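Re: [handheld-tools] Cestero hand-held pair, is anyone using it for thin objects?
List: handheld-tools
Month: July

Hello all,

I promised a longer answer to the question below and then I was away, so sorry for the delay. I keep the part of the mail that I answer.

> We are a small lab and we are thinking of the Cestero kit (two
> hand-held grippers, cables, the recording software). The other offer
> is from Kárason. It is cheaper but it comes with one gripper only. Our
> tasks are flat and thin things: books, folders, envelopes. On the
> Cestero page all examples are cups and fruit. Does it hold a book
> properly? Is the wear of the fingers a problem? And is the price of
> the 300-episode starter service worth it, or should we record
> everything ourselves?
>
> We would need 2,000 episodes by the end of the project.

We have the Cestero kit and our main task at the moment is exactly books, so I can say something about it. We have never had the Kárason one in our hands, so please do not read this as a comparison.

1. The task

Children's books and a blue plastic file organizer with compartments, on a light wooden table. The person holds one gripper in each hand. Some books lie flat on the table and others stand in the organizer. We took picture books on purpose, because their covers are shiny and colourful and we wanted to know what the finger cameras make of them.

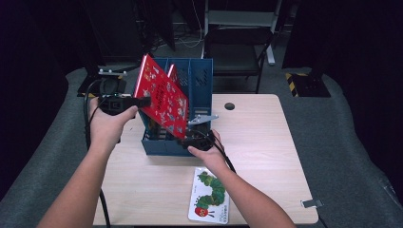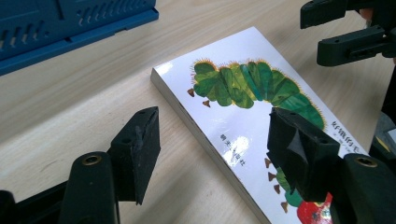
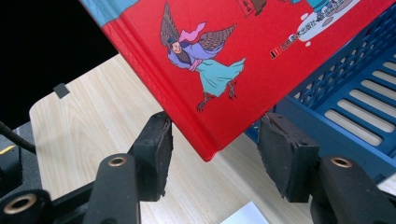
2. Holding a book

A hardcover is easy. The cover is stiff, the pads press on it from both sides and it can be held tilted without much force. Near the bottom edge is enough for the size of books we use, but a big atlas I would not try with one hand.

A paperback that lies flat is the harder case. The fingers can go on the two sides of it if the book is not wider than the opening, so please measure your folders before you order. If it is wider, we push it with one gripper until it stands a little over the table edge and take it there with the other. This is the reason why I would not like to have only one gripper for your kind of objects. Envelopes we tried for one afternoon and gave up. The tips are too thick to go under paper.

3. The pads

Yes, they wear. The black foam becomes frayed, first on the inner face. It still holds, but for the training data I prefer that the pads look the same from the first episode to the last, so now we change them every 100 episodes. For your 2,000 episodes you should put spare pads in the budget from the beginning. Ours came from Cestero. Ilura sells a harder pad that fits the same bracket, but on glossy covers it slips more, and we went back to the foam.

4. The cables

Each gripper has its cable, and with two hands working close to the organizer they can come across each other. We put a small metal clip on the side of the table, which helps a little. A cable that pulls at the wrist makes people tired sooner than the weight of the gripper does. I wrote to Cestero to ask for a longer one and they sent it without extra cost, so ask at the time of ordering.

5. Cameras and light

The finger cameras are good for the last centimetres before closing. With glossy covers you get a bright patch of reflected light and part of the print is washed out. For us this was not a disaster, but if your model must read titles you will want softer lamps or a matt cover. The view from the head camera is necessary too. From the gripper alone you often see only a corner of the organizer.

6. The starter service

We bought it. For the 300 episodes they use your objects and your written instruction, and you get the files back in the same format as your own recordings. The quality was fine. What was more useful for us was their list of remarks about our instruction, which was unclear in several places (we had not written which hand should begin). Afterwards we recorded the rest ourselves. If you already have experience with such work, I think you can save this money. There is also Warania who offers a similar service, but they asked for a minimum order of 2,000 episodes and for us it was too much at once.

If you want, I can send our written instruction for the book task off the list. It is two pages. I also have the drawing of a simple holder for the grippers, as there is none in the kit and people put them down on the tips.

Best regards from the book table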